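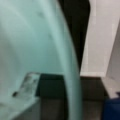
Am I going to do a second planner this year just for the household stuff? I think I am, and I think it will be the little Kustberg with the 16 mm rings, the one I bought in a fit of optimism and then left in its box all through spring.

I've been putting it off because one book is supposed to be enough, and for years it was. But my Vemidari is up to 128 pages now and the rings don't close the way they used to, and every time I flip past the meal lists to get to my work week I grumble a little. So tonight after supper I made a big mug of tea, spread everything out and started moving things over (car, garden, birthdays, the dentist, all those paint colors I swore I'd remember).

It took much longer than I meant it to, mostly from stopping to read old pages! There was a whole section of library books I wanted in July and never got to, and I copied every one of them out again - new pen, the green Jitaru, lovely on this paper and only a tiny bit of show-through.

I still need dividers. I like the Cetano ones but they come in packs of 30 and I'd use six, so I may cut my own from that heavy card in the closet. I did punch the first batch of blank sheets and got them crooked, of course, and had to do them over.

Nearly eleven now and the desk is still covered. The address pages can wait for tomorrow, and so can the tabs - I'm going up to bed.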